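Kurkamville workshop re-pads gripper on plate-racking cell

The plate-racking cell at the Treloar workshop in Kurkamville is back in service after a gripper overhaul in March. The work covered new finger pads, a rerouted wrist cable and a full recheck of the taught positions.

Kylie Prendergast, who maintains the cell, said the old pads had glazed after 563 hours of running. "Grip force was in tolerance, but the plates were creeping in the fingers," she said. Both pads were replaced as a pair and the jaw zero was reset with the fingers closed on a gauge strip.

The cable was given a longer loop above the wrist. The earlier routing pulled tight at full rotation and had worn through its sleeve at the clamp – a fault logged twice over the winter.

Position checks use colored plates and a wire rack. The pink plate serves as the test piece, and the arm is stepped through its moves at reduced speed.
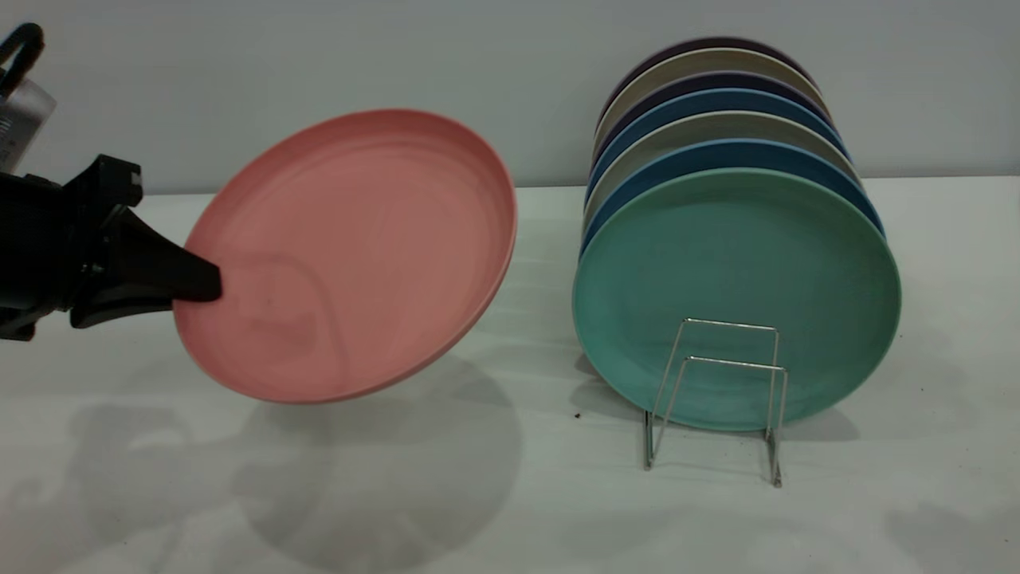
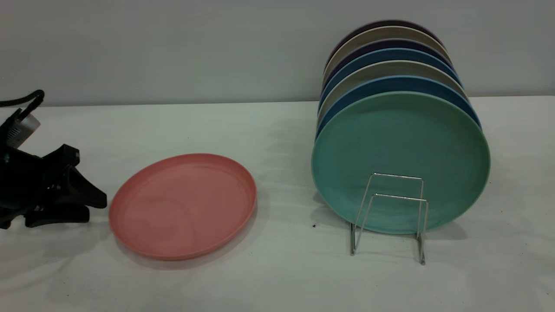
Pink test plate held by its rim, first picture, and flat on the table with the fingers open, second picture. Seven plates stand in the rack in both.

Settings after the overhaul

Closing force is now set at 34 newtons, down from the value used with the worn pads. Manaia Donnelly, who wrote the check routine, said the lower figure reduces marking on the rim and leaves enough margin for a tilted plate.

The routine ran for 172 cycles before sign-off. Two stops were recorded, both traced to a loose connector at the base of the arm. The connector was reseated and fitted with a locking clip.

Pads will be inspected every 696 cycles, with thickness measured at the tip and at the heel. The rack position is to be verified at the start of each shift, as the rack is not bolted down and a small shift moves the slots out of line with the taught approach.

A second cell, at the Barnard site, is due for the same work in May.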